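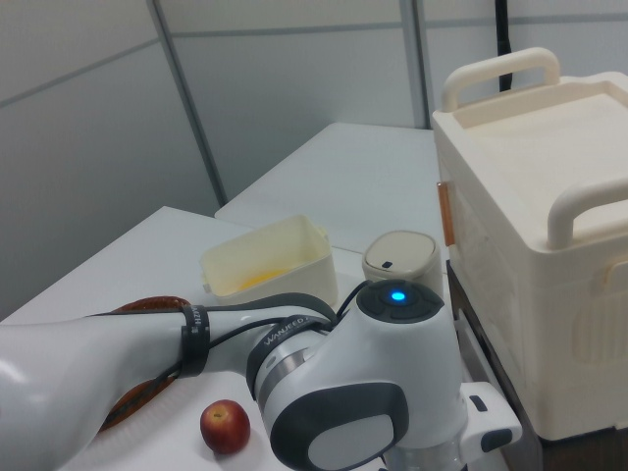 Plestport, February

### 3.2 Table-top storage and the sorting of small items

The second part of the Harnance study deals with small household items that have no fixed place and tend to gather on a table. Section 3.1 covered cupboards and drawers. In the present section the unit of analysis is the open surface, together with whatever containers stand on it or within arm's reach of it.

Three classes of container were distinguished. Class A is open and rigid, with the contents visible from the side or from above; the cream-coloured plastic container belongs here. Class B is open and shallow, and includes plates, trays and low baskets. Class C is closed by a lid, and ranges from small jars to the large storage box with carrying handles. The coding sheet (Plader, version 2) records class, position on the surface and the item last placed, but not the volume of the container. Volume was dropped after the pilot, as the coders' estimates differed too widely to be of use.

Items were coded separately. Food and toy food were given a single code, F, because the question was where an item of a given size and shape would be put, and an apple and a toy loaf of similar bulk raise much the same problem. A second code, L, marked an item lying loose on the surface, and a third, H, marked an item held by a container of any class. An item resting partly on a rim was coded L. The full set comprises 2,447 placements, of which 483 were coded F. A further 19 placements could not be assigned and were left out of all later tables.

Two features of the layout need separate mention. The first is height. The large box is kept on a dark brown drawer unit beside the table, and a lid that must be lifted at that height was treated as a barrier in the sense of Section 2.4. The second is overlap of use. A Class B container can serve for presentation as well as for storage, and bread in a basket may be regarded as put away by one person and as set out by another. The coders were told to ignore intention and to record position only. Figure 4 illustrates the distinction: the striped toy bread in the wicker basket is coded F/H, while the red apple and the small roll with the orange top, both on the bare table, are coded F/L.

**Figure 4.** Table with Class A, B and C containers and items coded F/H and F/L.

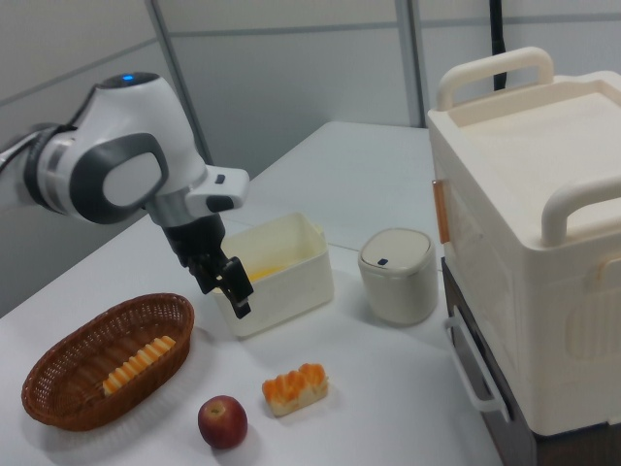 Ojārs Petrauskas objected, in written comments on the draft, that a wicker basket should not share a class with a plate, as a basket has sides that stop a round item from rolling and a plate has at most a rim. He proposed a separate class for any container whose wall is higher than half the item placed in it.

The proposal has merit, but it makes the class of a container depend on its contents, and the same basket would then change class between one placement and the next. A compromise was tested on a subset of about 600 placements - wall height was noted as a free remark and the three classes were left as they stood. Agreement between coders on the remark was lower than on class, chiefly for baskets with uneven rims. The remark is kept in the data file and is not used in the analysis below.

The Vaher scheme, to which the present one is otherwise close, treats lidded jars as a class of their own. Here they remain in Class C, whatever their size.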